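沃斯卡市内公交七月起放宽携带小动物乘车规定

2025-03-04

沃斯卡(Wosska)市内公共交通运营方Wutisero公司公布了新修订的乘客随身物品规定。从7月起,乘客可以带装在软质布包里的猫、小型犬和兔子乘坐有轨电车和公共汽车,不再要求使用硬壳航空箱。新规定适用于全市92个站点之间的所有日间线路,夜班车暂按原办法执行。

现行规定要求小动物必须装入带锁扣的硬壳箱,箱体放在乘客脚边,不得占用座位。这条规定沿用多年,乘客的意见主要集中在两方面:硬壳箱体积大,早晚高峰时上下车困难;箱子不能折叠,把动物送到诊所或寄养处之后,还得提着空箱乘车返回。

新规定把允许使用的容器改为“封闭、透气、底部不漏水的箱或包”,布面折叠包也列入其中。容器的长、宽、高三边之和不得超过100厘米,连同动物在内总重不得超过8公斤。超过其中任何一项的,仍按大件行李处理,需要另外购票,并只能在车厢后部的行李区停放。

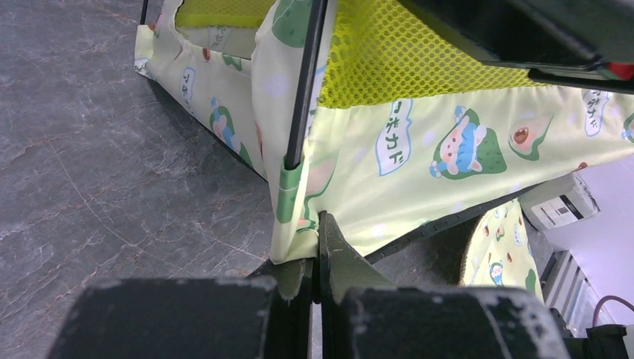

浅黄绿色布面的折叠式宠物包,面料印有卡通图案,由黑色细杆撑起。

公司发言人博胡米拉·希姆科(Bohumila Šimko)说,修订工作从去年开始,主要参照了乘客服务台收到的来信和司机的行车记录。“来信里问得最多的是折叠包能不能上车。以前司机只能按条文说不能,有的司机放行,有的不放行,乘客在同一条线路上会碰到两种答复。条文写清楚以后,大家按一个标准办。”

按照新规定,符合尺寸和重量要求的宠物包每件收费3欧元,当日有效,换乘不另收费。持有月票的乘客可以免费携带一件。导盲犬和其他工作犬不受上述限制,继续免费乘车,也无须装包。

车票可以在站台售票机上购买,也可以通过公司的手机应用Stelis购买。应用将在规定生效前更新,届时购票页面会增加“小动物”一栏。没有安装应用的乘客可以向司机购买纸质票,但司机不找零。

在车厢内,宠物包应当放在腿上或脚边,拉链和盖口全程保持关闭,不能放在座椅、轮椅停放区或车门踏板处。车厢拥挤时,司机有权要求携带动物的乘客等候下一班车,所购车票继续有效。同一名乘客最多携带一件宠物包,同一个包内可以装多只动物,总重仍以8公斤为限。

清洁问题是征求意见期间争论较多的一项。部分乘客担心软包的底部渗漏,弄脏地板和座椅;也有过敏的乘客希望公司划出不允许动物进入的车厢。规定最后要求所有软包必须内衬防水垫,由乘客自备,没有垫子的不能上车。印花面料不影响使用,下图深灰色桌面上那样的印花布袋,如果用来装垫子、牵引绳或食物,按普通随身物品对待,不计入宠物包尺寸,也不收费。弄脏车厢的,乘客应当自行清理;无法清理的,公司按现行标准收取清洁费。

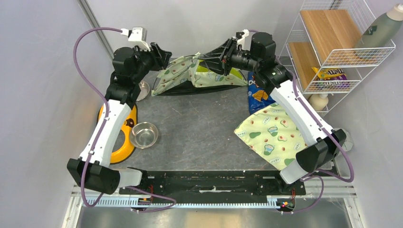
单独划分车厢的建议没有被采纳。希姆科解释说,市内多数公共汽车只有一节车厢,有轨电车的车厢之间也相互连通,划区后难以管理。公司打算在有轨电车的前门附近张贴标识,提醒携带动物的乘客从后门上车,尽量与前部座位保持距离。随身带的布袋也要收好,与普通手提包一样,放在膝上或座位下面,不要挂在扶手上,也不要留在过道里。标识的样式已经确定,安装工作将在规定生效之前完成。

Montoya换乘站是全市客流量最大的站点,动物诊所和通往郊区的长途汽车站都在附近。公司计划在该站的服务大厅设一个测量点,放置量尺和台秤,乘客可以在上车前自行核对包的尺寸和重量。测量点不收费,也不发放凭证,能否上车仍由司机或查票员判断。其他站点目前没有设置测量点的安排。

在Montoya站附近候车的一名乘客告诉记者,她每个月要带家里的老猫去复诊,平时都是打车。“猫不重,箱子重。要是布包能上电车,我多半就坐电车了。”另一名经常乘坐早班公共汽车的乘客则希望高峰时段维持原来的做法,他说车里站人都很挤,再多几个包,下车更不方便。

对于高峰时段是否另作限制,公司表示暂不作规定,先观察实际情况。司机将记录每个班次中因拥挤而未能上车的情况,由调度部门汇总。如果某条线路的问题比较突出,公司会考虑对该线路单独调整,调整前会在站台和应用内发布通知。

新规定对动物种类也作了说明。除猫、小型犬和兔子外,豚鼠、仓鼠和笼养鸟也可以携带,但鸟笼外面须罩上布套。蛇、蜥蜴等爬行动物必须装入硬质容器,并加装锁扣,不得使用布包。大型犬的规定没有变化,仍须佩戴口套、系短绳,并购买儿童票。

市郊铁路由另外的公司运营,不在这次修订的范围之内。从有轨电车换乘市郊列车的乘客,进站后应当遵守铁路方面的要求。Wutisero公司提醒,两边对容器的规定不一致,需要换乘的乘客最好在出发前查询清楚,以免在站台上被拦下。

规定全文已张贴在各服务大厅,并可在Stelis应用的“乘车须知”页面查阅。乘客对条文有疑问的,可以拨打服务台电话,或在Montoya站服务大厅当面咨询。在新规定生效之前,携带小动物乘车仍须使用硬壳箱。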